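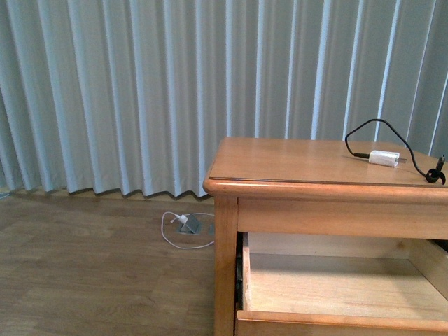 Gripper comparison, bedroom bay – safety and inspection checklist with comments

Applies to: Detton arm with the Borkach two-finger gripper, the Kwok soft gripper and the Skisora suction head
Task set: put away, plug in, close drawer
Sheet revised: September
Fill in one sheet per gripper change. Comments from the last round are left in, as they save a lot of head-scratching.

SECTION A – FLOOR AND SURROUNDINGS

A1. Floor outlet cover checked, open or shut as the task card says
OK
Comment: The cover stands up when it's open and it is just the right height to catch a toe or a caster. For drawer tasks with the white cable plugged in, it stays open and the base keeps to its taped path. I'd love to try a run where the arm shuts the cover itself, but that's for another month.

A2. White floor cable lying loose, no sharp bends, clear of the base path
OK
Comment: Leave it some slack. We had it pulled tight in the first week and the Kwok fingers dragged the plug half out while going for something else entirely. A lazy loop on the boards is fine. Check it again after every reset, because feet move it.

A3. Curtain hanging straight, hem free of the base and of the nightstand legs
OK
Comment: Pleats are lovely for testing depth cameras! The regular folds gave the old depth settings real trouble and the new ones cope far better. Pull the curtain back to its marks before each batch or the comparison isn't fair.

A4. Floor dry and swept, nothing left along the wall
Minor
Comment: Bits and pieces collect under the curtain line. Have a look down at floor level on the left before starting. Anything that isn't on the task card goes in the tray by the door.

A5. Walkway to the stop button clear
OK

SECTION B – NIGHTSTAND

B1. Nightstand steady, no rocking with a hand on the front corner
OK
Comment: Felt pads replaced. It used to creep backwards when the Skisora head pressed on the top, and by the end of a batch every grasp was off.

B2. Drawer runs freely from closed to fully open
OK
Comment: Push it in and out by hand three times before letting any gripper near it. If it feels gritty, wipe the slide down with a dry cloth. No oil – it gets on the soft fingers and they lose their hold for the rest of the day.

B3. Drawer empty at the start of the run
OK
Comment: Put your hand right to the back and feel. A plug tucked in the rear corner can't always be seen from the head camera.

B4. Drawer front and top edge free of splinters and chips
OK
Comment: Rounded edges at the front, so it's kind to the soft gripper. The varnish is shiny and the wrist camera does see glare along the front edge. Dim the lamp one step if the edge turns white on the monitor.

B5. Pinch point explained to everyone in the bay
OK
Comment: The gap between the drawer front and the rail closes faster than you'd think. Hands out before the arm is enabled, every time, even at slow speed.

SECTION C – TASK OBJECTS

C1. White power adapter: case whole, prongs straight
OK
Comment: Best object we've added so far. It is smooth, a bit slippery, and the prongs make it sit differently each time you set it down. All three grippers handle it in their own way and it's great fun to watch. Adapter lies on its side towards the back of the nightstand top at the start, prongs pointing right.

C2. Adapter NOT connected to the mains during any grasp
OK
Comment: No exceptions. Plug-in tasks use the dead practice socket only. The adapter should never be live in a gripper, soft or hard.

C3. Black cable: sleeve undamaged along its full length, both ends sound
OK
Comment: Run it through your fingers. The Borkach fingertips left a dent in the last cable at the spot where they always close, and we swapped it out. If you can feel a flat place, swap it and note the run number.

C4. Black cable arranged as on the task card
OK
Comment: Let it stand up in its own arch if it wants to. The arch is a good test, because the cable is thin and dark against a pale curtain and both cameras have to find it there. Don't flatten it to be helpful!

SECTION D – ARM AND CONTROLLER

D1. Stop button tested from both sides of the bay
OK
Comment: Test it with the arm moving slowly, then again with the gripper closing. On the older controller the gripper carried on for a moment after the arm had stopped. The newer one halts both together, and that alone would make me choose it.

D2. Speed limit set to 230 mm per second for drawer work
OK
Comment: Someone will want to go faster once it's running nicely. I know, because it was me. Stick with 230 until all three grippers have finished their batches.

D3. Arm bolts and tool flange checked with the torque wrench
OK

D4. Cable run along the arm secure, with slack at the wrist
Attention
Comment: The Skisora air hose rubs at the second joint when the arm reaches for the back of the nightstand. Extra clip fitted. Look at it after every batch and write down what you find.

SECTION E – GRIPPERS

E1. Borkach two-finger
Fingertip pads: OK
Closing force set to low: OK
Comment: Brilliant on the adapter body and by far the neatest at closing the drawer. It's less happy with cable, where it either pinches too hard or lets it slide. Pads to be changed after 400 grasps, whatever they look like.

E2. Kwok soft gripper
Fingers free of cuts: OK
Air pressure steady: OK
Comment: My favourite for cable work. It gathers up a loose loop in one go and hasn't marked anything yet. It does struggle to get its fingers down inside the drawer near the side walls. Wipe with a damp cloth only, and let it dry before use.

E3. Skisora suction head
Cup lip clean and soft: OK
Hose connection: see D4
Comment: Surprisingly good on the glossy side of the adapter and no use whatever on the cable, as expected. Keep it in the comparison all the same – it releases objects into the drawer more gently than either of the others. Listen for a hiss before each lift.

SECTION F – CAMERAS

F1. Head camera lens clean, mount tight
OK
Comment: Tilt it so that the floor outlet and the open drawer are both in view. If the outlet drops out of view, the white cable can't be watched and the run should be stopped.

F2. Wrist camera calibrated after gripper change
OK
Comment: Takes 19 minutes with the board. Please don't skip it between grippers. We lost a whole afternoon of Kwok results that way.

F3. Recording space checked
OK
Comment: Counter stood at 1584 recorded runs when this sheet was revised. Older runs have been moved to the second disk, so there's plenty of room.

ACTIONS CARRIED FORWARD

D4: hose clip at second joint, check after each batch. Open.
A4: bring the tray for loose items closer to the bay. Open.
C3: two spare black cables to be ordered, same length. Open.
B4: try a matt cloth on the nightstand top and compare the camera glare. Not started, looking forward to it.

Bay may be used with the Borkach and Kwok grippers. Skisora batches may go ahead at slow speed until D4 is closed.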